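Ketville Small Fridge Set - README

Short name: ketville-fridge
Maintained by: Anwara Liyanage
Labelling and checks: Rosine Arnaud
Last change: August, see the notes at the end

What the set covers

The set is a collection of still pictures of small fridges in shared rooms: staff rooms, meeting rooms, studio kitchens and the like. Each picture comes with a short record saying what kind of fridge it is, whether the door is open or shut, which way the door swings, and what can be made out inside. The interest is in how people use a fridge that belongs to a whole room. Full-size kitchen fridges are left out, as are drinks coolers with glass doors, which were moved to a separate set called Primgate.

There are 2,013 pictures in the current release. Of these, 1,510 show an open door and the rest show a closed one. Closed doors were kept in because people wanted to train and test on both, and because a closed fridge in a busy room is easy to mistake for a cupboard or a bedside unit.

Folder layout

pictures - all pictures, numbered, no subfolders
records - one text record per picture, same number as the picture
words - the word list, one word or phrase per line
notes - labelling notes, including the long one on bags
old - records from the first release, kept for comparison only

Nothing in the old folder should be mixed with the current records. The door field was filled in differently then, and "left" and "right" mean the opposite of what they mean now.

What is in a record

fridge_size: mini, under-counter or unsure. Mini means it could be lifted by one person. Under-counter means it is built to stand beneath a worktop, whether or not it does.

body_colour and top_colour: two fields, as plenty of small fridges have a top in a different shade from the sides. Plain colour words only. If both are the same, fill in both anyway.

door: open, ajar or shut. Ajar is used when the inner face of the door can't be seen.

door_swing: left or right, as seen by someone facing the fridge. Leave blank for shut doors unless the hinge is in view.

door_shelf: empty, in use or not visible. One thing on the shelf is enough for "in use".

contents: a list taken from the word list. Things are named by what they are to look at. A bottle is a bottle, and we only put "water" or "juice" if the label can be read.

unclear: a free line for anything that is plainly there but can't be named.

hands: none, one or two, followed by what each is resting on or holding.

room: a few words on the furniture and fittings near the fridge. This field is short on purpose. It was added for people looking at where small fridges end up, and it should never run to more than two lines.

Sample record

The record below has been used for training new labellers since the second release. It has a bag, a bottle and one thing we could not name, so it touches most of the rules.

fridge_size: mini
body_colour: white
top_colour: light grey
door: open
door_swing: right
door_shelf: empty
contents: paper bag, bottle (clear plastic)
unclear: dark object, lower left corner
hands: two - left on inner edge of cabinet, right on top edge of door
room: table with light oak top, chairs, long white cabinet counter
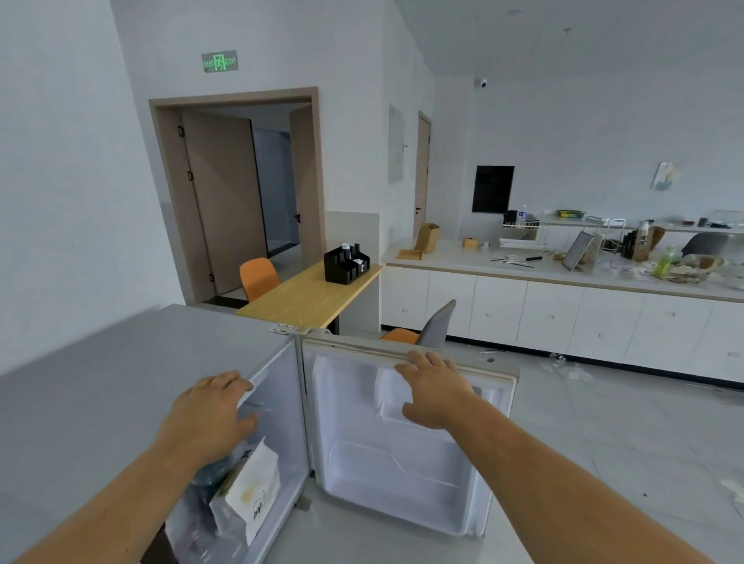
Mini fridge with the door open to the right, paper bag and bottle inside. Goes with the sample record.

The bag has printed lettering on it, but we don't copy lettering from bags into the contents field. Carrier and takeaway bags get reused, and a printed name says very little about what has been put inside. The same goes for lunch boxes with old stickers on. If you need the lettering for your own work, add a field of your own and leave ours alone.

The bottle is listed even though only part of it shows behind the bag. The rule is that a thing goes in the list if a second person, given no hints, would name it the same way. The dark object did not pass that test. Rosine had "pouch" and Anwara had "tub", so it went under unclear and stays there.

How the records were made

Rosine filled in every record once. Anwara then filled in 1,000 of them a second time without looking at the first set. Where the two disagreed we talked it over and changed the labelling notes if the rule was at fault. Most of the arguments were over door_shelf and over the line between ajar and open. Colours gave less trouble than expected, apart from cream and white, which are now merged under white.

The other records were read through against the picture but not redone from scratch. Anyone who needs double labelling throughout should stick to the list in notes, which gives the numbers of the pictures both of us did.

Things to know before using the set

Bags hide things. A fridge with one bag in it may hold a week of lunches or a single apple, so please don't treat the contents list as a stock count. It says what can be seen from where the picture was taken and no more.

Bottles are common and jars are rare. This fits what we know of shared fridges but may not fit yours.

Most of the fridges are white. Black and silver ones are there in smaller numbers, and the few red ones all came from the same building in Desteneck.

The room field is the weakest part. Two people will pick out different furniture, and we did not try to make them agree. Tables, chairs and counters are usually mentioned. Things on the walls usually aren't, even when they are large.

There is no field for temperature, age or cleanliness. We were asked for the last one several times. We tried it on a small batch and could not agree on what counted as clean, so it was dropped.

Suitable and unsuitable uses

The set is good for finding small fridges in a room, telling open from shut, working out door swing, and naming common things on shelves. It has been used for planning room layouts, where the way a door swings matters for what can stand next to it - a chair on the wrong side and the door won't open fully.

It is not suited to anything about food safety or diet. It should not be used to work out who a lunch belongs to. Names written on boxes have been painted over where we found them. If you find one we missed, send the picture number and it will be taken out of the next release.

Word list

The word list is short and we would like it to stay that way. "Bag" must have a material in front of it if the material is plain to see (paper, plastic, cloth). "Box" covers lunch boxes, cake boxes and tubs with flat lids. "Tub" is for round ones. "Carton" is for milk and juice shapes only. Ask before adding a word.

Changes in this release

- Left and right in door_swing turned round, see above
- top_colour split off from body_colour
- Glass-door coolers moved to Primgate
- Cream merged into white
- Duplicate pictures from the Ochoa batch removed
- Spelling of "colour" made the same in all field names; scripts that look for the old spelling will need changing

Contact

Corrections go to Anwara, questions on the word list to Rosine. Please give the picture number in the subject line. Mail is read on Mondays.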